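4. Field Evaluation of the Leased Package

4.1 Product and terms

The Stutach home package is offered as a monthly lease. It consists of a two-armed unit with a parallel gripper on each arm, a camera at the head, a smaller camera at each wrist, and a tablet application through which the customer starts and stops tasks. The vendor, Wornby, supplies a floor mat with the package and recommends that the unit be operated with the work area on or next to it. We leased one package for the study at the standard household rate and received no discount or technical help beyond the normal customer line.

Wornby advertises the package for "floor-level tidying," meaning the pickup of objects from the floor and the handling of items in open boxes. We tested that claim only. The package also has a tabletop mode, which we did not use. 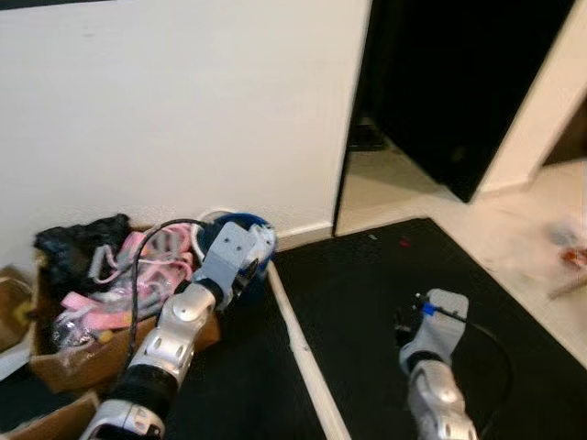
WORNBY, July. Sessions were run in an occupied home near the vendor's service office, in the town from which the firm takes its name. The household was asked to leave its things where they normally were. Open cardboard boxes stood against the wall, one of them piled with pink straps and other soft items, and a round blue-and-white container sat at the base of the wall beside it. Bảo Cao ran the sessions and kept the written log; a second author scored the recordings afterward without seeing the log.

4.2 Procedure

Each session began with both arms over the floor and the grippers open. The operator chose a target on the tablet and the unit planned its own approach. An attempt was scored as a success if the object was lifted clear of its support and held for five seconds. Releases before that point were scored as drops, and approaches in which the gripper never closed were scored as refusals. A session held 50 attempts unless the battery warning came on first.

In all we recorded 1,815 attempts. Of these, 1,177 were successes, 535 were drops, and the remaining 103 were refusals. Rigid containers gave the best results. Straps and loose fabric accounted for most of the drops, usually when a second piece came up along with the target and pulled it free. Thin plastic was the main source of refusals.

4.3 Wrist camera and floor surface

The black mat and the tile differ a great deal in how they look to the wrist camera. The mat gives back little light, and dark gripper fingers are hard to separate from it except along their edges. The tile is glossy and shows reflections of the ceiling lights. We compared the stock vision software with the Diệp filter, an add-on that Wornby sells separately and that is meant to suppress such reflections.
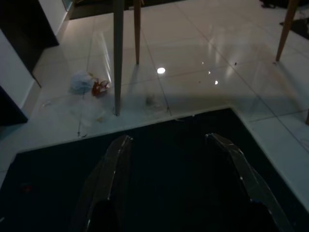 Figure 4. Wrist camera view across the mat and the tiled floor, with a ceiling light reflected near the center.

With the stock software, the unit sometimes marked a bright reflection as an object and offered it on the tablet as a target. The filter removed most of these false targets. It also removed some real ones. Clear or translucent plastic on the tile was often dropped from the target list once the filter was on, and the operator had to switch it off to get the item back. The manual does not mention this. Small furniture legs were handled correctly with both versions, and we saw no contact with them during scored attempts.

Specks of debris on the mat were never offered as targets under either setting. Customer support confirmed that objects below a minimum size are ignored and that the limit cannot be changed by the customer.

4.4 Comparison with the earlier kit

The Troltent kit reviewed in Section 3 costs less but needs an afternoon of assembly and a separate computer. The Stutach package was ready for its first attempt on the day of delivery. Its weaker point is service: a support request sent on a Sunday evening was answered only after a second message, and log files can be exported one session at a time. Section 5 gives the lease costs for both products over a full year.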